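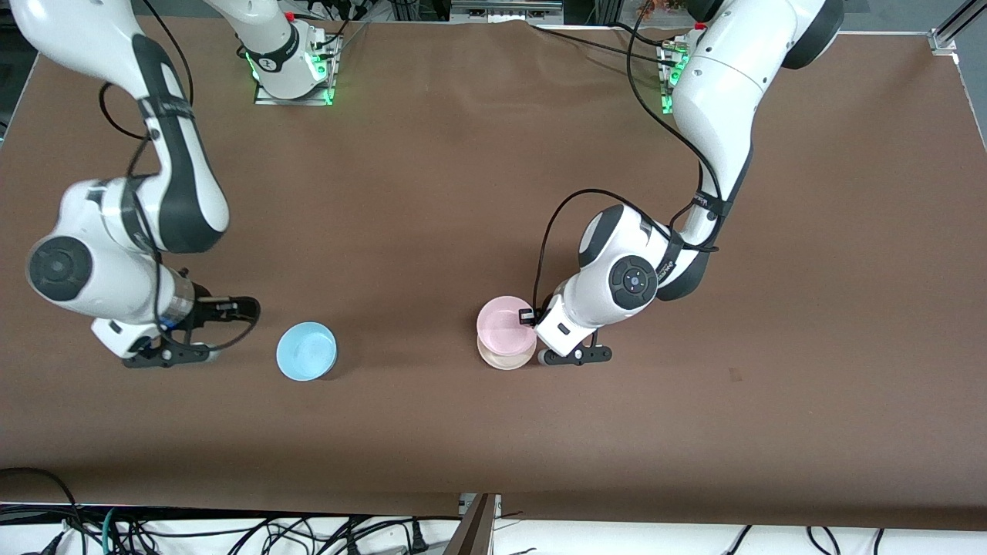 Raju wrote in the margin of our first draft that a machine able to stack bowls can obviously clear a table, and that the chapter should say so and get on to harder things. We left the remark in because most students begin the course believing it. By the end of the chapter you should be able to say what is wrong with the word "obviously."

Chapter 7
Chores: What Has Been Shown and What Has Been Claimed

7.1 The trouble with bowls

Chapter 6 dealt with machines that do one thing in one place. A bottling line doesn't have to know what a bottle is. It has rails, stops, and a supply of bottles that are all alike, and when one falls over, a person comes and stands it up. Nearly everything we call automation still works on that plan, and it works very well.

Housework has no rails. The cups are where people left them. Some have coffee in them, one is cracked, and one belongs to a child who will be upset if it goes in the wrong cupboard. A chore is a bundle of small jobs, and most of those jobs are decisions: is this clean, is this trash, does this go inside that. When a company says its robot "does the dishes," the first thing to ask is which of these small jobs it means.

Take stacking. Two arms, a few light bowls, a broad flat table with very little else on it. This is a fair thing to study, and we don't mean to sneer at it. A thin rim is hard to pinch. A nested bowl can tip, or drag the one under it along. Two arms working close together can get in each other's way. A person who has stacked bowls since the age of two forgets that any of this had to be learned.

But look at what has been left out. There is no food. There is no sink, no wet sponge, no dog. The bowls are small, and there are three of them. Whatever a machine manages under these conditions, we have learned something about bowls on a table, and we still have to find out about kitchens.

7.2 The Drirton trials

The best-known case in our region is the Drirton kitchen trial, run at the old cannery building in Clonthorpe. The machine was asked to clear and stack a table setting, over and over, for most of a spring. The summary sheet handed to visitors gave 255 successful clears out of 260 attempts. That is a fine number, and it was repeated everywhere.

The full log told a longer story. It held 1348 entries. The 260 on the summary sheet were the attempts made after the table height, the lighting, and the set of dishes had all been fixed. Earlier entries covered everything else, including nearly 400 in which a person reached in to move a dish, reset an arm, or stop the run. Those entries weren't hidden. Anyone could ask for the log. Few people did, and the sheet was easier to carry home.

We don't think anyone at Drirton was dishonest. Fixing the conditions is how you get a clean measurement. The mistake came later, when a result about a fixed table was read as a result about tables.

7.3 What the machine has to go on
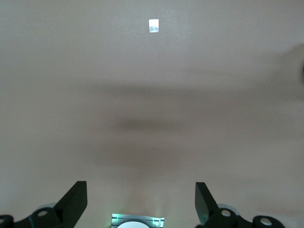
Page 143

A reader who has only seen robots from across the room tends to assume the machine shares that view. Often it has other views as well, and some are much poorer. A camera mounted near the gripper sees the fingers very well, and past them whatever they happen to be pointed at. That may be a blank beige surface with some blurry shadow on it and a small bright patch that could be a reflection or could be a label. From that single view you would be hard put to say whether you were facing a wall or a tabletop. Other cameras may help, and so may knowing where the arm is. Still, when you judge a claim, ask what the machine could tell at the moment it had to choose.

Shadows and reflections deserve more attention than they get. Your own kitchen changes between 8 a.m. and supper without a single object being moved. A system tuned under steady lights may do badly by a window, and the only way to find out is to put it by a window.

The Plidley workshop, which we come to in Section 7.5, is useful here because its people tried exactly that. They moved a working parts-sorting cell from an inside wall to a bench under a skylight and changed nothing else. Their Tuesday results and their results for the rest of the week could have come from two different machines -- it had been cloudy on Tuesday.

7.4 Four questions to carry through the chapter

Which small jobs were done by the machine, and which were done before it started?

How many attempts were made, and who decided which ones to count?

What was changed on purpose between attempts, and what was held still?

When it failed, what did a person have to do, and how long did that take?

The last question is the one most often skipped. A robot that clears the table while you stand next to it has not yet saved you any time. It may in a few years, and we would be glad to rewrite this chapter. For now, keep the four questions beside you as you read the Plidley case, and write down your answers before turning to the discussion that follows it.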